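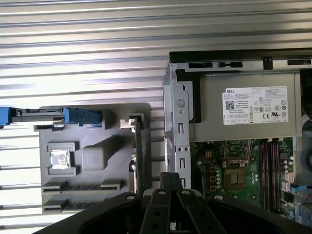

Hanholm Regional Recovery Centre — Equipment Planning and Procurement Office

README: Disassembly Cell Equipment Planning Dataset
Release date: January 26, 2021
Status: approved for internal and partner use

1. Purpose

This dataset supports the planning, budgeting and purchase of equipment for the robotic disassembly cells at the Hanholm centre. It brings together the task records, equipment registers and cost lines that the Office used to prepare the current capital submission. It is released so that partner sites can prepare their own submissions on the same basis and so that reviewers can trace each budget line back to the work it is meant to support.

The dataset covers the disassembly of desktop computers only. Laptops, servers and printers are handled on separate lines and have their own planning files. Desktop units were chosen for the first submission because they arrive in steady numbers, come in a fairly small set of case layouts, and contain parts with a known resale or recycling path: power supplies, memory, processors, drives, fans and cables.

2. What the release contains

tasks.csv — one row for each recorded disassembly task. There are 3,208 rows. A task is a single planned action on a single part, such as releasing a latch, lifting a shroud, unplugging a cable or removing a memory module.

equipment.csv — one row for each item of equipment considered for purchase, lease or transfer. There are 268 rows, including items that were considered and declined.

costs.csv — purchase price, freight, installation, training, yearly service and expected disposal cost, keyed to equipment.csv.

layouts.csv — the 23 case layouts recognized by the centre for planning purposes, with notes on access and fasteners.

images/ — still images from the wrist camera on the gripper, stored by task number.

notes.txt — corrections and clarifications issued since the draft release.

All tables are plain comma-separated text with a single header row. Empty fields mean that a value was not collected. A zero is a true zero.

3. How the images are used

Each image is linked to one or more rows in tasks.csv. They are meant to help planners judge reach, clearance and tool choice. They are not intended as a training set for part recognition, and the release holds no part outlines or bounding marks.

The image at the head of this file is typical of the working view at an opened case. Two points in it bear directly on purchasing. The first is clearance: a sheet-metal bracket stands between the power supply and the open space holding the grey shroud, and the gripper body is wide in relation to the gaps it has to enter. The second is the range of parts that one cell must handle in a small area. A moulded plastic panel with a blue handle, a heavy metal box, a thin circuit card on edge and a light data cable all call for different grip settings. Planners should read the gripper lines in equipment.csv with this in mind.

Reflective surfaces also matter. Foil labels and bare metal return bright patches under direct light, and the ribbed metal work surface does so as well. Lighting is therefore carried as its own budget line and should not be folded into the camera line.

4. Fields in tasks.csv

task_id — a number unique within the release.
layout_code — links to layouts.csv.
part_group — power, board, memory, processor, drive, fan, cable, shroud, bracket or other.
action — release, lift, slide, pull, unscrew, cut, hold or place.
access — open, partial or blocked, as judged by the cell technician before the action.
hands_needed — the number of arms or hands required at once.
tool_class — finger gripper, suction, driver, cutter or manual.
seconds_planned — the time allowed in the work plan.
seconds_logged — the time taken, where logged.
outcome — complete, repeated, passed to manual or stopped.
image_ref — the name of the linked image, where one was kept.

The outcome field records the final result only. A task that was repeated and then passed to a technician is shown as passed to manual. Sites that wish to study repeats should ask the Office for the full log.

5. Fields in equipment.csv and costs.csv

equipment_id — a number unique within the release.
category — arm, gripper, tool changer, camera, lighting, fixture, conveyor, guarding, software, spare or service.
source — the supplier or the holding site.
route — purchase, lease, transfer or build.
lead_weeks — the delivery time quoted in writing.
life_years — the planning life, which may be shorter than the supplier's stated life.
priority — required, preferred or deferred.
decision — accepted, declined or open.
price, freight, install, training, service_year, disposal — all in Canadian dollars, before tax.

Prices are held as quoted. No allowance for inflation or exchange has been added. Where a supplier gave a bundled price, the full amount is entered against the main item and the remaining items are marked "bundled" in the remarks column.

6. Sources

Task records were collected at the two Hanholm cells. Quotations were received from Tredance, which supplied figures for arms, grippers and tool changers, and from Entili, which supplied figures for cameras, lighting and cell software. The Clirton depot provided service histories for fixtures and conveyors that may be transferred to Hanholm at book value.

Quotations were requested on a common form. Suppliers were asked to price the same duty cycle, the same floor space and the same list of case layouts. Side offers outside the form were not entered.

7. Planning rules applied

The following rules were used to build the capital submission and are reflected in the priority column.

An item is marked required if the cell cannot run safely or cannot complete the common layouts without it. Guarding, emergency stops and the first gripper set fall in this group.

An item is marked preferred if it reduces the number of tasks passed to manual work in a case layout that the centre receives every month.

An item is marked deferred if its benefit depends on another purchase that has not been approved.

Finger grippers are budgeted with one full spare set for each cell. Finger segments and mounting bolts are treated as wear parts and sit in the operating budget. The gripper body is a capital item.

Work surfaces are budgeted by cell. Replacement is planned at the same time as the fixture review so that both can be fitted in a single shutdown.

Training is costed for each technician, and again for each new tool class. Earlier submissions treated it as a one-time charge, and the centre fell short in the second year as a result.

8. Results of the planning round

Of the 23 case layouts, 19 can be opened and cleared with the equipment marked required. The other four need a second arm or a technician at the bench, mainly to hold a bracket or panel while a cable is freed. The submission does not seek a second arm for either cell at this stage. It sets aside bench time instead, with a review once a full year of logs is available.

The transfer of two conveyors from Clirton was accepted in principle, subject to inspection. The leased lighting option was declined on total cost. The automatic tool changer remains open — the quoted lead time runs past the end of the fiscal year, and the Office has asked for a revised delivery plan by the end of February.

9. Known limits

The seconds_logged field is incomplete for early tasks, when times were written by hand and not always entered.

The access field reflects the judgment of the technician on shift. No second reading was taken, and partial access in particular was applied unevenly.

Label text on parts can be legible in some images and not in others. Makes and models should be taken from layouts.csv, never from the images.

Costs for building changes, including power and air supply, are outside the release. Partner sites should obtain their own figures before using the totals.

Desktop units with liquid cooling were set aside at intake and do not appear.

10. Suggested use

Sites preparing a first submission are advised to begin with layouts.csv and mark the layouts they receive. Filtering tasks.csv to those layouts gives the tool classes required, and these can be matched to the accepted lines in equipment.csv. Declined lines should also be read, as several were declined for reasons of floor space that may not apply elsewhere.

Totals copied into a submission should cite the release date and the equipment_id of each line. Prices more than one fiscal year old must be requoted.

11. Access, terms and corrections

The release may be used by Hanholm staff and by partner sites under the shared planning agreement. Supplier prices are confidential and may not be passed to other suppliers. Images may be reproduced in internal reports and training material with credit to the centre.

Errors should be reported to the Equipment Planning and Procurement Office in writing, giving the file name and row number. Corrections are entered in notes.txt and carried into the tables at the next release.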